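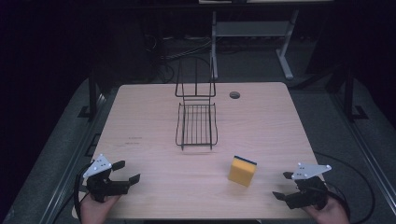

Hauwa Abubakar wants to know when a machine is going to do her dishes, and would I please stop posting about sponges until I have a date for her. Fair. I have no date. I do have more about sponges.

1/ The chore is: sponge goes in dish rack. That's all of it. My kid could do this at two, and did, mostly with things that weren't sponges and racks that weren't racks.

2/ I write about kitchen gadgets for a living, which means I have spent a good part of my adult life being told the home robot is two years off. It was two years off when I bought my first blender. The blender has since died.

3/ So lately I've been ignoring the demos with the backflips and looking at the dull end of the business. People holding a gripper in each hand, doing chores the way you'd do them if somebody had swapped your fingers for two stiff ones. The machine is supposed to learn from that.

4/ Try it at home. Salad tongs, one per hand. Now put your sponge away. Now do it again without saying anything you'd regret in front of your mother.

5/ What I learned from the tongs, in my own kitchen, on a Saturday: a sponge is a terrible object. It squashes. You think you've got it and you've got a corner of it. It also tips over if you stand it on edge and breathe.

6/ The rack is worse. A wire rack is mostly not there. You and I look at one and see a rack. A camera gets a few skinny black lines with table showing through, and has to decide which of it is safe to bump into.

7/ Compare the dishwasher, which is a box that throws hot water around and has been beating every robot at this job for decades. No fingers at all. It does make you load it, I'll grant that. The loading is the part I'd pay for.

8/ I kept score with the tongs, because I'm that sort of person. 47 tries. 30 ended with the sponge sitting in the rack in a way I'd accept from a houseguest. The rest I'd accept from a cat.

9/ And I have a brain! I've used it for years! I knew what a sponge was going in!
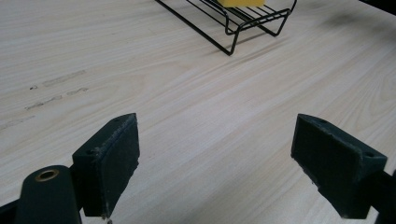
Vilmos Juhász replies that a sponge on a rack is a solved problem and I should go look at what warehouses have been doing. Vilmos, I love you, I have looked. A warehouse gets to pick its own shelves. My kitchen was designed by whoever lived here in the seventies and then improved by me.

10/ But he has half a point. Getting a sponge onto a rack is fine. I'll believe that one. Ask me instead about the sponge that's under the skillet, which is under the other skillet, which has a spoon in it for reasons lost to history.

11/ Also "put away" isn't the chore. The chore is noticing. Somebody has to look at the sponge and decide it has one more week in it. In my house that is a negotiation between adults and I don't see a gripper being let in on it.

12/ Look at the pads on those fingers, by the way. Worn right along the edges, linty. I found that more convincing than any launch video. Shiny equipment makes me think of a stage. Fuzzy equipment makes me think of my vacuum, and my vacuum works.

13/ Syahrul Majimbun asked what I'd pay for one that only does this. Sponge to rack, nothing else, forever. I said 300 dollars and then felt ill, because I meant it.

14/ My current ranking of chores by how soon I expect to hand them over. Vacuuming: gone already, unless there's a sock. Wiping a flat table: soon. Dishes into rack: my kid will be in college. Fitted sheets: the sun will go out first.

15/ Shop floors are a different story and I'll do a separate thread. Short version, sweeping yes, finding the one bolt that rolled under the bench no. I'm not very good at the bolt either.

16/ Hauwa is back and says this was a lot of posts to say "not yet." Correct. Not yet. The sink is full, I know it's full, I'm going.

17/ Update from the sink: found the spoon.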